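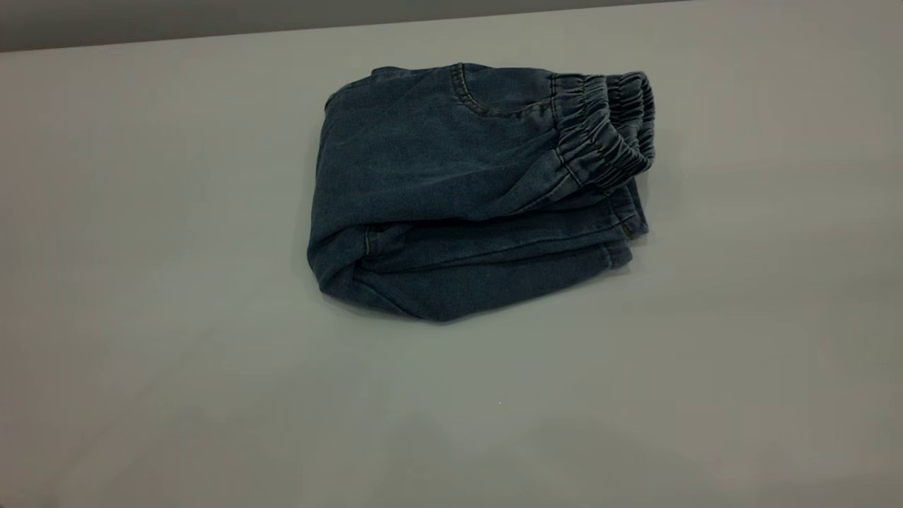 Unit 6: Can Machines Do the Chores Yet?
Reading time: 4 minutes

Course notes, Household and Light Industrial Automation. Instructor: Dilek Ateş. Read before the Saturday session.

6.1 The question

Last unit dealt with machines that do one chore in one way: dishwashers, washing machines, vacuum robots. They work well because the chore was changed to suit the machine. Dishes go in a rack. Clothes go in a drum. The floor gets picked up before the vacuum runs.

This unit is about chores that have not been changed. Laundry folding is the main case, and we will use it again in Unit 8 when we get to shop-floor work. A shirt or a pair of pants has no fixed shape. Pick it up by the waist and it hangs one way; pick it up by a cuff and it hangs another. The machine has to work out what it is holding before it can do anything useful with it.

6.2 Why pants are a good test

Students often expect shirts to be harder than pants, and for pressed dress shirts that is true. For everyday folding, pants raise enough problems:

- The legs can twist around each other and look like one piece of cloth.
- Denim is thick. Three or four layers push back against a fold, and the stack bulges.
- Elastic cuffs do not lie flat. With gathered cuffs like the ones on the denim pair at the start of these notes, the cuff end stands a bit taller than the rest of the stack.
- Pockets, seams and stitching help a camera find its way around a garment, but half of them disappear as soon as the first fold is made.

That pair is folded well enough for a drawer. It is wider than it is tall, the layers are wrinkled, and the corners are soft. Keep it in mind when we talk about scoring. A store display would want sharper edges. Most homes would not care.

6.3 What counts as done

Papers and sales material use the word "folded" loosely. In this course we separate four levels:

Level 1. The garment is in a pile smaller than it started.
Level 2. The garment is a rough rectangle and stays that way on the table.
Level 3. The stack can be picked up and moved without coming apart.
Level 4. The stack matches others of its kind in size and can be shelved with them.

A still photo can support Level 2 at best. Level 3 needs a lift, and Level 4 needs other garments to compare with. When you read a claim, ask which level was tested and how many garments were used. One good fold tells you very little about the next one.

6.4 Two cases

Grirnent builds a folding cell for rental laundries. The work is mostly flat goods – towels, sheets, aprons – and a person feeds each item in by its corners. In the trial we will discuss, the cell handled 2,000 towels in a week, with a worker stepping in roughly 300 times. The feeding, which is the hard part, stayed with the worker. Pants were left out of the trial.

Pristen took the other road and went after mixed home laundry with 2 arms and a camera over a plain table. Its machine starts from a crumpled garment and tries to spread it out before folding. Hamish Moncrieff, who ran the tests, reported that spreading took most of the time. Once a garment was flat the folds themselves were quick. Joggers and anything else with elastic had to be spread again more often than straight-leg pants.

Neither case settles the question. Grirnent has speed on easy goods. Pristen has range, but a person folding at home is still well ahead of it.

6.5 Working answer for July

Single steps of the chore can be automated. The whole chore, from basket to drawer, with whatever happens to be in the basket, cannot be left alone yet. Sorting, turning things right side out and noticing a tissue in a pocket are all part of laundry, and most test setups skip them.

6.6 Before class

Fold one pair of pants with elastic cuffs, using one hand only. Write down each time you let go and take a new grip. Then do it again with both hands. Bring both lists – we will compare them with the grip logs from the Pristen tests.

Related items
Unit 5: Dishwashers, Drums and Docking Stations
Unit 7: Wiping, Scrubbing and Knowing When to Stop
Unit 8: Packing Benches – the Zodside Case
Supplement: Domínguez on Gripping Soft Goods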